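Slide 1. Title

Good afternoon. Twenty minutes of talk, then questions. The talk covers how we collected two-handed manipulation data in ordinary homes in Trosemport, what we trained on it, and one result about the wrist views that we did not expect to matter as much as it did.

Slide 2. The question

Most of the policies we compare against were trained on data from a lab bench. Same table, same lights, same six objects. They do well on that bench. Move the bench to another room and success drops, and the usual answer is to collect more. We wanted to know what kind of "more" helps. More repeats in one place, or fewer repeats in many places?

Pause here. People will want to answer it themselves.

Slide 3. Collection

Hand-held grippers, one in each hand, camera on each. No robot in the home. The operator does the task with the grippers and we record both views plus the jaw width. The operators got a one-page sheet: what to pick up, where it should end up, and nothing on how to do it. Early on we told people which hand to use for which object, and the motions came out stiff. We dropped that rule in June.

We asked people to leave the room as it was. Say this slowly, it comes up in questions. We did not clear the background or change the lighting. 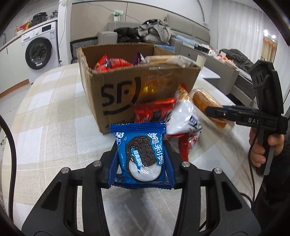 Total after filtering: 2994 episodes across 70 homes. We threw out 379, mostly for lost tracking when a gripper camera was pointed at a blank wall or pushed down close to a surface. A smaller share went because the two streams were out of sync. If anyone asks, the filter was automatic and the thresholds are in the appendix.

Slide 4. The task family

Snack sorting. Soft bags, stiff packets, wrapped cakes, boxes with flaps. I picked this because packaging is hard in a useful way. It is shiny, it bends, and it hides what is behind it. A wrapped cake changes shape when you squeeze it. A box flap gets between the camera and the thing you want.

Every episode counts as one item moved from start to release. When the second hand steadies the box or moves something out of the way, that is kept as part of the same episode.

Slide 5. Model

Keep this short. Two image encoders with shared weights, one for each gripper view. Their features go to a single action head that outputs both hands together. We call the code Gadunix. The only change from our earlier version is that the left and right views can attend to each other before the action head. In the earlier version they met only at the end.

If the room looks lost, skip to the diagram and point at the cross link.

Slide 6. Main result

We fixed the total number of training episodes and changed the number of homes they came from. Three settings: few, medium, many. Tested on the robot in three rooms that were never used for training.

The many-homes policy wins in all of the test rooms. The few-homes policy is a bit better in its own training rooms, and I should say so plainly. It is what you would expect. The gap in new rooms is much larger than the gap in old ones.

The plot has the error bars. Do not read numbers off it out loud, let people look.

Slide 7. The part we did not expect

With the cross link removed, the policy still grasps at nearly the same rate. What it loses is the handover of attention between hands. One gripper closes on an item while the other drifts into its path. In the failure clips you can see the two arms stall against each other over the box.

Play clip A, then clip B. Clip B has no sound.

My reading is that each view often contains the other gripper, and the model uses it as a cue for where the other hand is going. We tested this by masking the other gripper out of the images. Performance fell most of the way to the no-link version. That is one experiment on one task family — I would not push it further than that.

Slide 8. Limits

All homes are in one city. Operators were paid by the session, so they may be faster than people would be in their own kitchens. The robot is slower than the human data, and we rescale time with one fixed factor, which is crude. We have nothing yet on liquids or anything that can break.

The Martinelli baseline was run with its default settings. We did not tune it. Somebody will ask.

Slide 9. Next

Second city, then longer episodes with several items in a row. We are also porting the filter to the Clelow toolkit so other groups can run it on their own recordings.

Backup slides: sync procedure, mask details, per-room table. Go to the per-room table first if the question is about variance.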